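Workshop Tips: When a Hand-Held Gripper Pinches, Drops or Won't Let Go

Last December one of our two grippers closed on a cardboard box and stayed closed. Inna Pavliuk was holding it at the time. She pulled, the box tore, and the fingers sprang back and caught the side of her thumb. It was a small cut, but it could have been avoided, and the tips on this page come mostly out of that afternoon.

They apply to the plain trigger type of gripper, where you squeeze the handle and two long fingers close. Ours are used at a desk for picking up and moving small boxes. If yours is motorized, read the section on power first.

Before you start

Open and close each gripper 5 times with nothing between the fingers. They should open all the way every time. If one side lags, the pivot needs cleaning.

Look along the fingers from the tip end. A bent finger will push a light box sideways, and you will end up squeezing harder to make up for it. That was part of our trouble.

Check that the marker cube is tight. Grip it and try to twist it. A loose cube gives bad position readings, and it can slide down onto the linkage and jam it.

Push chairs back and move anything that could roll underfoot. When you have a gripper in each hand you can't catch yourself on the desk. Keep cables against the wall or behind a cabinet.

At the desk

Work with your elbows bent and close to your sides. Reaching for the far end with a straight arm puts the load on your wrist, and you lose feel for how hard the fingers are pressing. If a box is too far away, step closer or put the gripper down and bring the box nearer by hand.
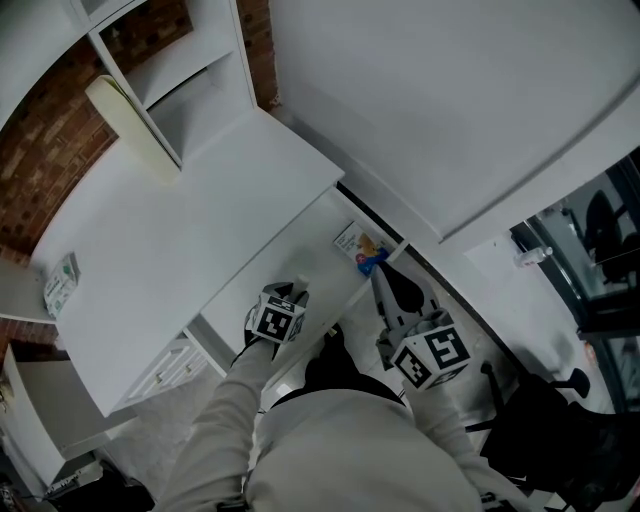 One gripper over the lower part of the desk, the other with its tips close to a small box at the far end.

Move one gripper at a time until you are used to them. Most of the near misses in our notebook have the same cause: a person watching the right hand while the left one bumped into something.

If it sticks closed

Stop pulling. Set the gripper and the box down together on the desk.

Let go of the trigger completely and wait a moment. A tired spring will sometimes open slowly.

If it stays shut, press the release at the base of the fingers with a screwdriver handle. Keep your other hand behind the cube and away from the fingers. Don't pry the tips apart. They snap back.

Tie a rag or a strip of tape to the handle so no one picks it up by mistake. Uliana Kushnir started doing this after a bad one went back on the shelf and was used again the next morning.

What we found in ours

The return spring had stretched, and there was dried glue in the left pivot. We cleaned the pivot with rubbing alcohol and a cotton swab, then put in a new spring from Custitz. A drop of light oil is enough. Too much runs down to the finger pads and makes them slip.

We now change the springs after some 100 hours of use. The one that failed had 98 on it, so you may want to go sooner if you pick up heavy things.

If yours is motorized

Unplug it or take out the battery before touching the fingers, even if it looks dead. A stalled motor can start again when the jam clears. Stopping the program on the computer does not count as turning it off.

Write down what you were picking up when it jammed and keep the note with the gripper.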